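Bailly Press to Publish Saimi Eskola's New Mystery Novel, "The Ferry Clerk"

Second book in the Gurley Harbor series arrives in March, with an early reading this fall

GURLEY, 18 August 2023
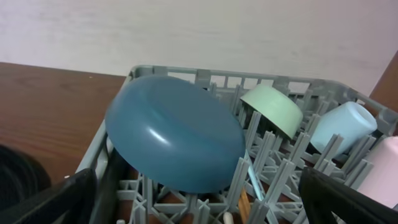
A missing ledger, a locked ticket office and a very long winter

Bailly Press is thrilled to announce that it will publish "The Ferry Clerk," the second mystery by Saimi Eskola, next March in paperback and e-book. The book brings back Marit Gurley Harbor's readers have been asking after ever since the first one came out: Marit Oja, the former insurance adjuster who moved north for peace and quiet and found a body in the boathouse instead.

This time Marit is working the ticket window on the Mindach ferry, a job she took to get through the off-season. When the head clerk fails to turn up for the first morning run, everyone assumes he has overslept. Then Marit opens his ledger and finds 22 crossings written down for a boat that never left the dock. Who was paying for those trips, and where did the money go? The answer takes her across the water to Mindach, into an old family quarrel over a fish cannery, and finally out onto the ice with someone she had every reason to trust.

"I read the whole thing in one sitting and missed my stop on the train home," said Rocío Montoya, who edited the book for Bailly Press. "Saimi writes people you want to have coffee with, and then she makes you suspect every one of them. I guessed wrong three times, and I do this for a living!"

Eskola wrote the first draft in the early mornings before her shifts at a print shop. She spent much of the winter riding a small car ferry back and forth with a notebook, talking to the crew and writing down how they talked to each other.

"The crew were so generous with me," Eskola said. "They explained the radio, the ropes, the ticket rolls, all of it. One of the deckhands asked if he could be the murderer. I told him he'd have to wait and see, same as everybody else. I loved writing this book, and I think Marit is a bit braver in it than she was last time. She's also a lot more tired, which I can relate to."

Early readers are already talking

Advance copies went out to a small group of booksellers and bloggers this summer, and the response has been wonderful. Ashley Bunting, who runs the crime shelves at Grerura Books, called it "a cold, clever, big-hearted mystery with the best storm chapter I've read in years." Diễm Tiêu, who reviews crime fiction on her own blog, wrote that "the ferry itself is such a good character that I was worried for it."

The cover is by Elfriede Teuber, who also painted the cover for the first book. Teuber worked from her own sketches of harbor lights in fog, and the two spines will line up on the shelf to make a single stretch of shoreline (fans of the series, please start clearing some space).

Hear the first chapters in person

Eskola will read the first 2 chapters at Grerura Books this fall, followed by a conversation with Ashley Bunting and plenty of time for questions. Admission is free, but the back room is cozy, so please ask the shop to put your name on the list. The date will be posted on the Bailly Press events page as soon as it is set. The first 20 people on the list will get a signed print of Teuber's cover art.

Book clubs can ask for a reading guide, which has discussion questions, a map of the harbor and Marit's recipe for cardamom buns. It will be ready in time for publication.

About the author

Saimi Eskola grew up in a boat-building family and has worked as a typesetter, a night baker and a school bus driver. "The Ferry Clerk" is her second novel. She is at work on the third Gurley Harbor mystery, and all she will say about it so far is that it has a lighthouse in it.

About Bailly Press

Bailly Press is a small independent publisher of mysteries and crime fiction. Review copies, author interviews and cover files are available from the publicity desk on request.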